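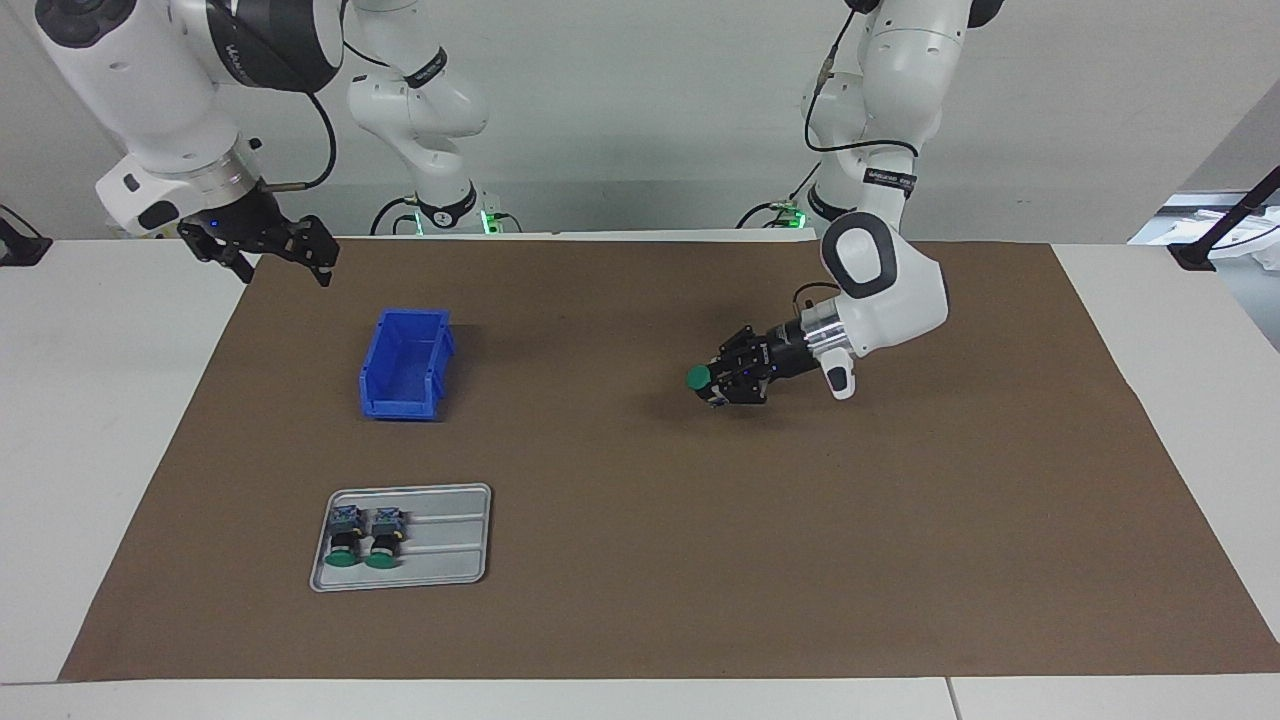
How to wrap a parcel in brown paper

Posted 23 Sep 2024 by Zubaida Minhas

You need a roll of brown paper, strong tape, scissors and a marker.

1. Tape the box shut and cover any old labels.
2. Set the box on the paper, top side down. Cut enough to go all the way around with an inch or two of overlap.
3. Pull both long edges up over the box and tape the seam along its full length.
4. At each end, push the sides in, crease the flaps and fold them flat. The lower flap goes up last.
5. Run tape over both ends – one strip across and one down.
6. Write the address on the smooth side in block letters. Put the return address on the back.

Thin paper tears at the corners. For boxes over 20 inches long, use two layers or switch to a heavier roll. Skip the string, which can catch in sorting machines.

Next: Packing glass and china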